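Speaker notes: Gaps, doors and small kitchens
Elango Kurian, evening talk for the Rusholm home repair group

Slide 1. Good evening, thank you for coming. Tonight I speak on one small subject, the line between two panels.
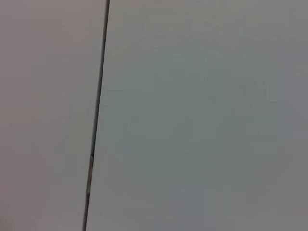
I first became interested in this line when I fitted the kitchen in my own flat. I had read a lot on drawers and shelves. On gaps I had read one paragraph, and it was wrong.

(Wait here. Ask who has a door at home that rubs. Let two or three people answer.)

Slide 2. Why we leave a gap. Panels move a little with the season. In June my tall doors touch each other, in winter they do not. If you set them too tight they will rub, and the paint goes first at the corner.

Slide 3. Reading the gap. Look from top to bottom, slowly. If the line gets wider toward one end, one of the panels is leaning. Do not plane the edge yet. Check the wall and the floor first -- in old buildings it is very often the floor.

Slide 4. The Mensah Street job. The owner had 7 doors in one row and wanted to replace them all. We loosened the hinges, put a spirit level on the cabinet and raised one foot. It cost her 80 for my time. New doors would have been 300, without the fitting.

(Do not tell the story of the dog, it takes too long.)

Slide 5. Cleaning. Grease collects in the joint and makes it look darker and wider than it is. Use a soft brush and a little soap, and dry it well after. Please no knife.

Slide 6. Colors. Two whites bought in different years rarely match. One goes pink beside the other, or green, depending on the lamp. Take a sample home before you order.

Questions. The handout is on the table by the door -- please take one each.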